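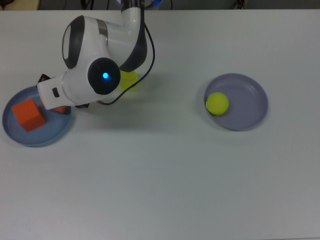
평가 기간

조회 674 · 공유 4 · 댓글 3

Kevero 분류 키트의 무상 평가 기간은 4주였다. 계약서에는 팔 한 대, 그리퍼, 접시 두 장, 주황색 정육면체와 테니스공이 구성품으로 적혀 있었다. 정육면체는 파란 접시로, 공은 연보라색 접시로 간다. 작업 정의는 그게 전부였고, 나는 그 결과를 표에 옮겨 적는 일로 급여를 받았다.

공급사 Echeverri는 설명서를 한 권만 보냈다. 3장은 설치, 4장은 오류 코드였다. 오류 코드는 대부분 한 줄이었는데 870번만 반 페이지를 차지했다. 제목은 '대기(사유 있음)'. 발생 조건은 파지 대상이 확정되었으나 실행이 보류된 경우, 조치는 없음. 재시동하지 말 것이라고 굵은 글씨로 되어 있었다.

첫 주에는 870번이 나오지 않았다. 팔은 물체를 집어 접시에 놓고 원위치로 돌아갔다. 나는 성공, 실패, 재시도 세 칸 중 하나에 표시했다. 재시도 칸은 폭이 좁아서 글자가 자꾸 옆 칸을 침범했고, 양식을 고쳐 달라고 요청했지만 답이 없었다.

둘째 주 오후에 처음으로 870번이 떴다. 그리퍼는 벌어진 채 정육면체 위에서 멈췄다. 전류 정상, 통신 정상, 관절 온도 정상. 로그에는 대상 확정 표시가 있고 그다음 줄이 비어 있었다. 십일 분 뒤에 동작이 재개되었고 정육면체는 지정된 접시에 놓였다. 표에는 십일 분을 적을 칸이 없었다. 비고란에 '느림'이라고 썼다가 지우고 '대기'라고 썼다.

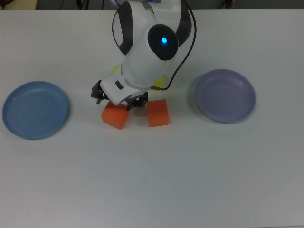 Hidbridge의 회신은 그날 저녁에 왔다. 자기네도 같은 키트를 받았고 같은 코드를 보았는데, 공에서는 한 번도 나지 않고 정육면체에서만 난다고 했다. 대기 시간은 매번 조금씩 길어지며, 재시동을 한 번 해 보았으나 권하지는 않는다고도 했다. 이유를 물었지만 계약상 답할 수 없는 항목이라는 문장이 돌아왔다.

나는 비고란을 따로 떼어 별지로 만들었다. 열은 네 개로 잡았다. 발생 시각, 대상, 대기 시간, 재개 후 결과. 정육면체는 매번 제자리에 놓였다. 실패는 없었다. 제품 평가서에서 이런 항목을 감점으로 볼지는 기준서에 나와 있지 않아서, 기준서를 만든 Holline에 질의를 넣었다. 결과가 맞으면 감점하지 않되 처리량에는 반영하라는 답이 왔다. 처리량 점수는 5점 만점에 3점으로 내려갔다.

셋째 주에는 작업 순서를 바꾸었다. 정육면체를 먼저 두면 공은 한참 뒤로 밀렸고, 공을 먼저 두면 정육면체 앞에서 멈추는 시간이 그만큼 더 늘었다. 총 소요 시간은 두 경우가 초 단위까지 같았다. 측정 오차를 의심해 다른 시계로 다시 쟀다. 같았다.

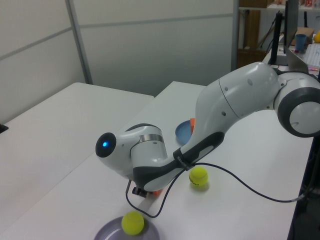 그 뒤로는 순서를 건드리지 않았다. 케이블 길이, 접시 간격, 조명만 하나씩 바꾸고 나머지를 고정했다. 접시 간격을 넓히자 이동 시간이 늘었고, 대기 시간이 딱 그만큼 줄었다. 조명은 영향이 없었다. 케이블은 처짐이 커질 때 손목 쪽 회전 범위가 약간 제한된다는 점을 평가서에 적었다. 구매 부서가 실제로 읽는 것은 이런 문장이다.

마지막 주 오전 4시, 원격 로그에 870번이 올라왔다. 작업을 걸어 두지 않은 시간이었다. 대상 확정 표시가 있었고, 대상 이름 칸에는 정육면체도 공도 아닌 별지의 파일명이 들어 있었다. 별지는 내 컴퓨터에만 있었고 키트는 그 컴퓨터와 연결된 적이 없다.

나는 재시동하지 않았다. 출근해서 전원을 확인하고, 별지를 열어 새 행을 추가했다. 발생 시각 04:00. 대상 칸은 로그에 나온 대로 옮겼다. 대기 시간은 진행 중이라 비워 두었다.

평가서 종합 의견란에는 구매 가능, 단 처리량 조건부라고 썼다. Echeverri에서 반납 일정을 묻는 메일이 왔고 아직 답하지 않았다. 별지의 마지막 행은 결과 칸도 비어 있다.

공유하기 4 | 댓글 3개 모두 보기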